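# Rents cool in Cerano, and a landlord shrugs

Jul 15, 2026

The owner of Gadero, a property company that manages 786 apartments on the east side of Cerano, spent most of the spring cutting prices. She spoke with us by phone this week on the condition that we leave her name out, as she is in talks with a lender.

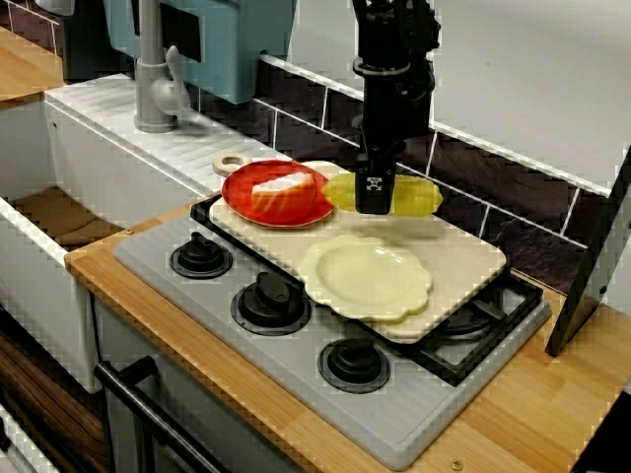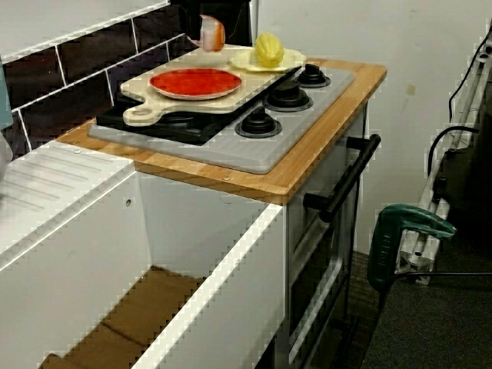
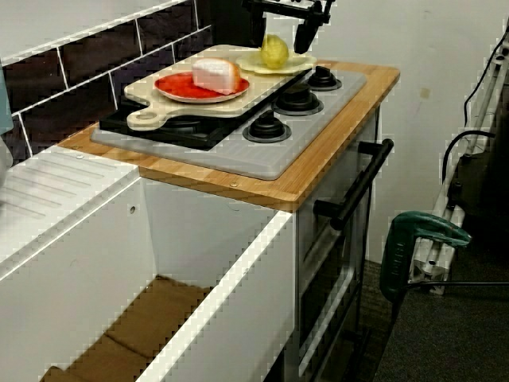

Two years ago, she said, a one-bedroom in one of her newer buildings would rent within days of being listed. Now the same unit can sit for a month or more.

"We had people applying before the last tenant had packed," she said. "I didn't think that was normal then, and I don't miss it as much as people assume. You end up making quick decisions about who moves in."

Her average rent is $1,951 a month, down slightly from last summer. She has mostly avoided lowering the listed price and has offered free weeks up front, a practice that renters often find confusing. Asked about that, she didn't argue.

"It's for the bank," she said. "The bank looks at the rent on the lease. If I take fifty dollars off every month, the building is worth less on paper. If I give you the first month free, it isn't. The tenant pays close to the same either way."

The reason for the slowdown is supply. Several large projects that were started when borrowing was cheap opened within a few months of each other, and more are still leasing up. The biggest is Bilgin, the redevelopment of the old rail yard, where the first two buildings are open and the rest are under construction. She toured it in the spring.

"Nice lobby, small bedrooms," she said. "They're giving away more than I am. They have to – they have whole floors to fill."

She doesn't expect it to last. Few developers are starting anything new, and she said her own company has put off a planned building on Flilier Street. The land is paid for. The construction loan is the problem.

"I can make the numbers work at last year's rents or at lower rates," she said. "I can't make them work with neither."

Renewals have been the bright spot. More of her tenants are staying put, partly because buying is out of reach and partly because moving costs so much. She put the cost of turning over an empty unit at $3,000 once paint, cleaning and lost rent are counted, so she now contacts tenants well before the lease ends and usually offers to hold the rent flat.

Would she tell a renter to ask for a lower price?

"Sure. Look up what the building down the street is charging and bring it with you," she said. "Some managers will say no. In July they might, that's when everybody moves. Ask again when it gets cold."

She plans to decide on Flilier Street next year.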